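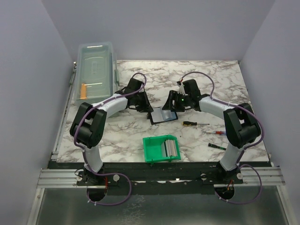

Progress report to Gilmartin
Kasano bench group, two-arm handling of thin items
Reporting period ending 27 Sep 2019

Summary

Work in this period went into the folder task: open a small folder on the table with both grippers, take a card from the green bin, and put the card in the sleeve. We finished collecting demonstrations in June and have spent the months after that on training and testing. The short version is that opening and holding the folder now works well enough to build on, and inserting the card does not.

Data

The training set stands at 2061 demonstrations. All were recorded by an operator driving both arms, with the fixed camera as the only outside view. We dropped recordings where the folder slid out of reach of either arm. Hand tools and a storage box were left on the table for part of the collection so that the policy would not depend on a bare surface. The cards stay in the bin, which is open at the top and kept at the front edge between the arm bases.

Method

The earlier approach trained one policy for each arm and synced them with a timer. It failed whenever one side was late, usually with one gripper pulling the folder away from the other. We replaced it with a single policy that outputs the motion of both arms together, in short chunks. Training takes two days on the Bomow machine, so we can try a change and see the effect within the week.

Results

We ran 405 test trials on the new policy. Holding the folder steady with the left arm while the right arm works on the sleeve side is the most reliable step. The main failures were:

- two cards picked up together, when they lean against each other in the bin
- the right gripper catching the edge of the sleeve and dragging the folder
- poor position estimates on the sleeve when light reflects off it

Glare is the one we underestimated. Moving the lamp helped, but the white tabletop throws back a lot of light too, and we would like the method to cope with it without changes to the room.

Hardware

Cable routing on both arms was redone after a loop snagged at the elbow. The loops now have more slack and we have had no stops from this cause. Gripper fingers were replaced once. The spare set from Cundmont is on the shelf.

Next period

We will collect more demonstrations of the insertion step alone, starting with the folder already open, and test five card thicknesses. Spending is within the approved budget and we are not asking for a change. The equipment list is unchanged apart from the fingers.

Copyright 2019 Kasano. Contact the project office | Back to top

This site uses cookies to remember your settings. Accept | Manage cookies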